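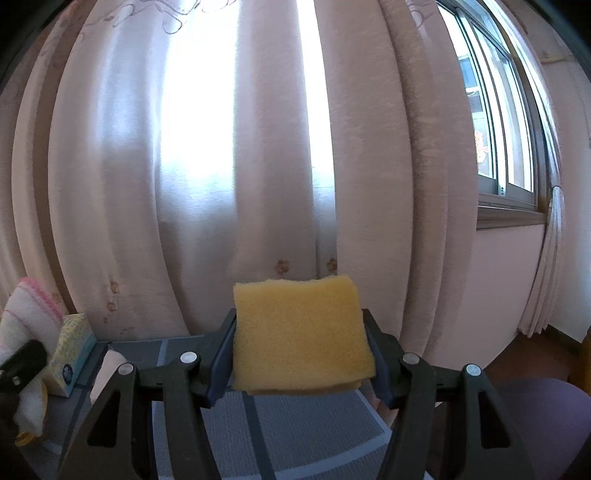 Yellow sponge, darker layer on the bottom

Which side of a two-layer sponge goes on a plaid tablecloth?
Posted by Delyth Harries, Dec 18, 2021

Hi all! I have a gray-blue plaid cloth on my table and I love it to bits, but it has a ribbed weave and crumbs and tea settle right down into it. I don't want to wash the whole thing every time somebody has toast. Can I spot clean with a regular yellow sponge, the kind with a darker layer on one side? And which side do I use? The yellow part is getting a little fuzzy at the edges, if that matters.

Henrique Aguiar
Yellow side, every time! I do mine this way and it works so well. Shake the cloth outside first, then get the sponge damp (squeeze it hard, you want hardly any water) and press straight down on the spot. Lift, rinse, press again. Don't rub across the ribs or you'll push the tea sideways into the next stripe. One drop of dish soap in a bowl of water is plenty. Go over it with plain water after and lay a dry towel on top for 14 minutes or so while you do something else. My cloth came from Dolosel and still looks great!

Tomos Rees
just wash it

Aled Rowlands
Agree with Henrique about the yellow side. Keep the darker layer for pans, mine made a cloth go all bobbly in one evening. If yours is getting fuzzy I'd start a fresh one for fabric, old ones can leave little yellow bits in the weave and they are a pain to pick out. Try a corner first in case the blue runs. And do move your tissue box before you start, I soaked a full one in April!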